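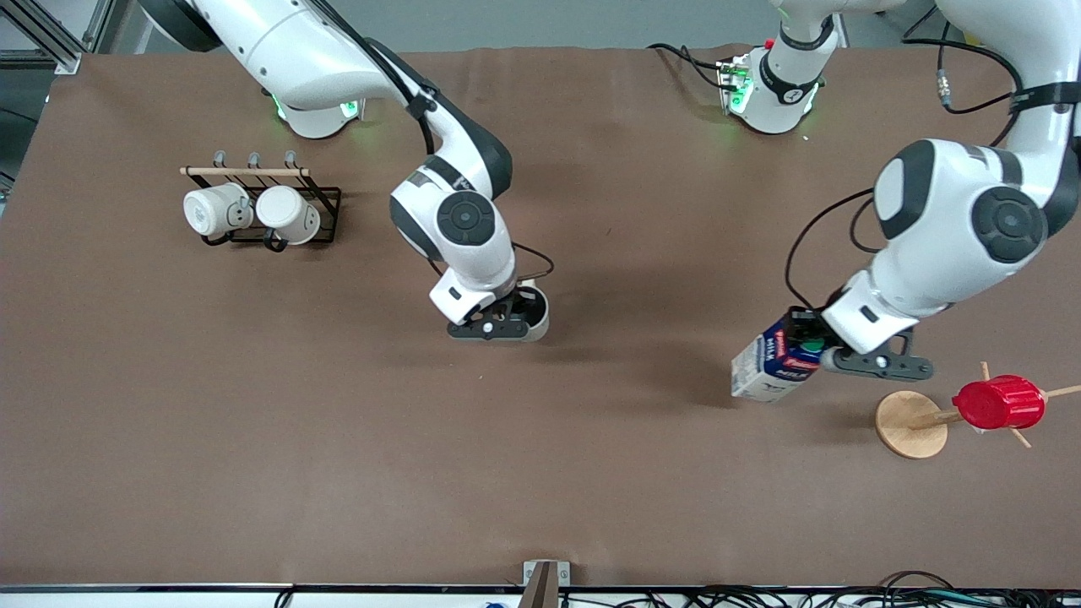
Radek Kolář asked under my last post whether a gripper that loses its grip really counts as a safety matter, or just as a broken mug. He has been around more of these cells than I have, so I gave it some thought before answering. My answer is that it depends on what the arm does next, and ours did the wrong thing.

The task was the breakfast one. Two arms, mugs on a rack and a mug tree, a milk carton. One arm brings a mug out over the table, the other brings the carton and tips it. The carton had water in it for the first weeks, and later nothing at all, after what I am about to describe.

23 August 2018, run 1192. The left arm had the carton and was coming in to pour. The cardboard had gone soft along one side from being filled and squeezed so many times. The fingers closed, the carton gave, and the controller read the giving as a slip. It closed further. The carton gave again. By the time I looked up from the screen there was water on the table and the cap was on the floor.

Up to there it was a broken carton and a wet cloth, which is Radek's point. But the slip routine had a second part that I had forgotten was switched on. If closing doesn't cure the slip after 2 tries, the arm is meant to lower whatever it holds to the nearest clear bit of table and let go. It picked a spot using the table map from the start of the run, and in that map the right arm was still parked. So the left arm went down and across, straight through the place where the right arm was now holding a mug.

The wrists met. It was not fast, but it was louder than I would have guessed. The right arm tripped its force limit and stopped at once. The left one did not, as its limit had been raised in May, when we were getting false stops from the cables dragging on the forearm. It kept pushing until I hit the button. The mug survived. One finger on the left gripper was bent, and a cable connector had been pulled half out of its socket.

I had my hand on the button within a second or two, I think. The log says the push lasted longer than that - 3154 milliseconds from contact to stop. I have no reason to doubt the log.

Things we changed at Meninmont afterwards:

The force limits are the same on both arms again. The false stops came back, and we cured them properly by giving the forearm cables more slack and tying them further up.

The put-down routine now asks where the other arm is before it moves. If it can't find out, it holds still. Willy Jansen rewrote that part in an afternoon and then spent roughly a week testing it with foam blocks.

Either arm stopping now stops both. I had assumed this was already the case. It was in the drawing for the cell, and the wire was there, but the setting in the Gider controller was off and had probably been off from the day it was delivered.

Cartons get swapped when they feel soft, and they go in empty.

We also did 1000 runs at half speed before going back up. There were a few dropped mugs in that lot and one that was put on the peg so badly that it swung off later, but no contact between the arms.

So, Radek, yes, I would write up a lost grip every time, even when all you have to show for it is a puddle. I would have missed the stop setting otherwise. The bent finger is still in my drawer, and the spare set from Zanduvel fits, though the screws are a different length from the old ones and you need to keep the two lots apart.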